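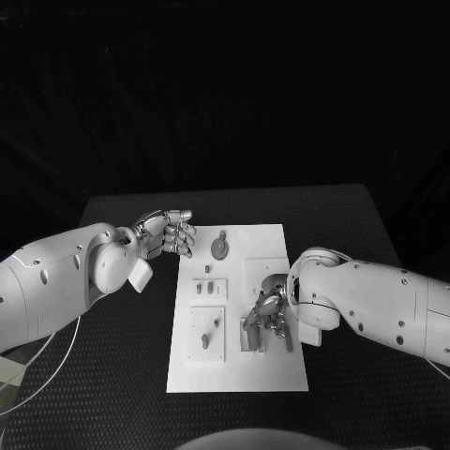

Baidoo Gear Board - Bench Gallery

Four pictures with notes from the small parts bench. The board is the Baidoo, a flat white plate that gets built up with small parts by fitting them one at a time. I drew the first version of it two winters ago and have been changing it ever since. People who build these ask me the same things over and over, mostly about the table and the order of work, so the answers are next to the pictures where they can be found.

The current plate is the fourth. The first was too small and the second had its holes too close to the rim. The third was fine, but I had it made in black, which was a mistake on a dark table. It took one evening of feeling around for pegs to settle that. All plates have been white since.

Table and mat

The mat is dark gray with small raised dots all over it in a fine grid. I tried a smooth one first. Small parts skated off it, and anything flat was hard to pick up once it had gone down face first. On the dots a part sits slightly proud of the surface and there is room to get under it. The mat also keeps the board from creeping when you press on it, and pressing is most of the job.

It should be cleaned before each session. Lint gets between the dots and then into the parts. A dry paintbrush works well. Do not use the sticky lint rollers, which leave a film, and do not wash the mat in the sink and put it back on the table damp.

Keep drinks off the table.

Order of work

Look at the whole board before touching anything. The round parts need the most space to bring in, so they go on while their neighbors are still out of the way. If you put every small piece in place first, you will be lowering a disc into a hole with a fence around it. It can be done. It is slow, and you will knock something over.

Hold a round part from underneath and around the edge if you can, with the face up. A part pinched by the rim on one side tilts as soon as it touches its post, and a tilted part jams. If it jams, lift it off and start over. Don't rock it. Rocking wears the bore, and a worn bore makes the part wobble for the rest of its life.

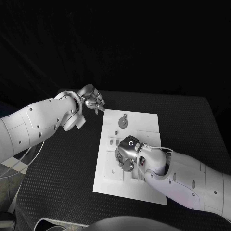
Naa Ofori wrote in to disagree with the order. She puts the small pieces down first, all of them, and leaves the round parts to the end, on the grounds that a disc already on its post hides the holes next to it. She also starts at the far edge of the board and works toward herself, so that she never reaches over finished work. Her last board was done this way and had no loose parts when she turned it over.

I tried it her way in December. Working from far to near is better, and I have changed the instruction sheet. I still put the round parts on early. With the discs last I kept brushing pieces that were already seated, and twice I had to go back and reseat a whole corner. Cyril Bunting does it half and half, one area at a time, and his boards look the same as everyone else's. Pick one and stay with it for the whole board.

Parts count and storage

A full crate from Rukitz holds 658 parts, including the spares. I used to buy the larger crate, up to 1,000 parts, but it came as one mixed bag and the sorting took longer than the building. The small crate comes in sorted packets. If a packet is short, write to them with the packet number and they send the missing parts without arguing.

At home the spares go into flat tins with a strip of felt in the bottom. Amna Sandhu uses egg cartons, which are free and stack about as well. Whatever you use, label the lid and the base separately. Lids get swapped.

When the last crate was opened I counted everything in the cupboard, old plates included, and got 2,052 parts. Nearly a third of them belong to versions one and two and fit nothing I now own. They are going to Cletus Ostrowski, who still has a version two plate and says it does what he wants.

Checking fit

Before a part goes on for good I try it dry on its post. It should drop most of the way under its own weight and then need a push. If it drops all the way, it is loose and goes in the reject tin. If it won't start at all, look for a burr around the hole. A fingernail will find one that you can't see.

Two strokes with fine sandpaper wrapped around a pencil is usually enough. Wipe the dust off with a cloth afterward. Oil is not needed anywhere on the Baidoo, and it picks up the lint.

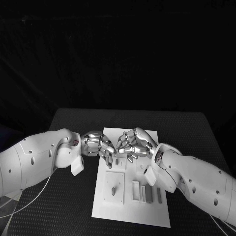
Contrast matters more than brightness when you are working with parts this size. I had a strong lamp over the bench for a year, a Ginanard with a long neck, and all it gave me was glare and a stiff neck of my own from ducking around it. Then I put a dark cover on the table, moved the lamp off to one side, and could see what I was doing. A white board on a dark table, with the parts set out on it, as they are in picture three, gives your eye an edge to work from. You can tell straight away where the board stops. The other thing I would copy from that picture is which way the board is turned. It lies upright on the table, with a short side nearest the front. Turned sideways, the two ends of the board are a long way from each other and you end up shifting the whole thing around, which is how parts get dropped.

If you can't have a dark table, a dark pillowcase pulled tight over a tray is a fair substitute. Pin it underneath. An unpinned one gathers into folds and the small parts go into the folds.

Seating

Most complaints I get about the Baidoo come down to seating. Somebody writes that a gear will not turn, or turns and then stops, and nine times out of ten it is sitting a hair too high. Press straight down from the top with the board flat on the table. Keep the pressure over the middle of the part. Pushing on the teeth will tip it, and you won't see the tilt until the next gear is on and the two of them bind.

Akua Akpalu sent me a good method for checking. She lays a straight ruler on edge across two neighboring parts and looks for light under it. If there is light on one side only, that part is low or the other one is high, and you press the high one.

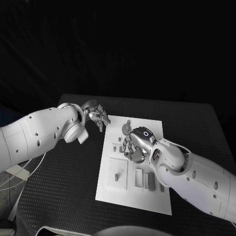
If neither will move, take both off and look at the posts. A post that has lifted out of the plate slightly will hold any gear up, however hard you press. Tap it back with the handle of a screwdriver, with a folded cloth under the plate, and try the ruler again before putting anything else on.

Then turn each gear a full circle by hand. Do this slowly. You are feeling for one tight spot that comes around once per turn, which means a damaged tooth. Mark it with pencil and swap the gear for a spare. Don't file the tooth. I have filed a good many and have yet to save one.

Taking it apart

Parts come off in the reverse order, lifted straight up. A plastic spoon handle slid under the edge helps with stubborn ones. Metal tools mark the plate, and on white the marks show. Put parts back into their packets as they come off. Leaving them in a heap for later makes a long evening of it.

The plate stores flat. Mine was leaned against a radiator for a month and has had a slight bow in one corner ever since, enough that I keep a Skunov clamp on it between sessions.

Drawings for the fourth plate are on the downloads page. The third plate's drawings have been taken down, as the post spacing in them was wrong along one side. If you have already cut one from those, the corrected spacing is in the notes at the bottom of the same page, and the two end posts are the only ones that need moving.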